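# plorkari-leftovers

A dataset of what people did with the food they had already cooked, collected as diary entries, typed up, and cleaned to the extent that diaries about old rice can be cleaned.

Maintained by Mitiku Ayele. The project is named Plorkari after a stew that came up in the first batch of entries and that no two contributors spelled the same way.

## What is in it

- 1000 diary entries, one per line, in `entries.csv`
- 50 households, each with a made-up house name
- a short list of dishes in `dishes.csv`, with spelling variants
- `notes/`, which is where I put arguments with myself

Each entry covers one leftover on one evening. A household that faced down three containers in one night has three entries and my sympathy.

## Columns

`house` - the made-up name. "Fasex" is a house. So is "Ofori". Please don't write to ask where they are.

`dish` - what the leftover was when it was first served. Free text, matched to `dishes.csv` where I could manage it.

`age` - days since cooking, as reported. Contributors are brave about this column. The oldest chili in the file is listed at 50 days, and yes, I checked that it was frozen.

`fate` - one of `eaten`, `reheated`, `remade`, `frozen`, `tossed`, `dog`. There was a seventh value, `unclear`, until I reread those entries and found that most of them were also `dog`.

`remark` - whatever the contributor wanted to add. Lightly edited for names and swearing.

## How it was collected

Paper forms, mostly. I wanted an app, and so did the contributors, right up to the evening they had to install one. The forms went on refrigerator doors, they came back with sauce on them, and I typed them in over one long April. Typing took 4 passes. The first introduced errors, the second found them, the third introduced different ones.

A remark that ran past 500 characters was trimmed at the end of a sentence. The record holder, from the Ukport house, is a full page on whether a frittata counts as a leftover if it was made from leftovers but never itself left over. I kept the part with the verdict (it counts).

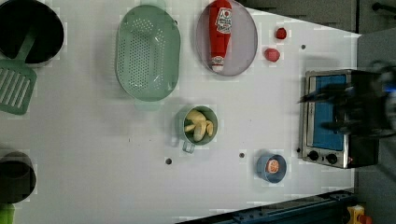

Does a dish get a new entry when it is turned into something else?

Only if the new dish is also left over. Roast chicken that becomes soup is `remade`, and the row ends there. If the soup is still around the next evening, it gets its own row with `dish` set to soup, and `age` starts again from the day the soup was made. This makes some chickens look younger than they are.

## Known problems

The tossed food is undercounted. People will tell a form that they ate cold noodles standing up at midnight, but they get shy about the bag of salad. Any waste figure you compute from this file should be read as what people were willing to admit.

Weekend cooking is thin, and holidays are worse. Several houses stopped writing during big family meals, at exactly the point where the data would have been good.

`dishes.csv` treats casserole, hotdish and bake as one thing. I have had mail about this. The mapping is in the file, and you are free to undo it on your own machine.

House "Fasex" lists pizza so often that it bends any average you take across houses. Try your numbers with and without it.

## Loading it

The CSV is UTF-8 with a header row. Remarks contain commas, quotation marks and in one case a complete recipe for pickled onions, so use a real CSV reader and leave the line splitting to it. Blank `age` means the contributor left it blank. A zero means same day, which I allowed after losing an argument about second helpings.

## Uses I would avoid

Food safety, first of all. The file records what people ate and has no column for how they felt the next morning. I'd also leave alone anything that ranks households by thrift. They were kind enough to fill in the forms.

## Changes

The current version fixes the rows where `frozen` was typed as `frown`. I left one in, in the remarks, where the contributor meant it.

Corrections are welcome through the tracker. Please give the row number and the dish as written.

Contact: Mitiku Ayele, via the project tracker | © Plorkari | Back to top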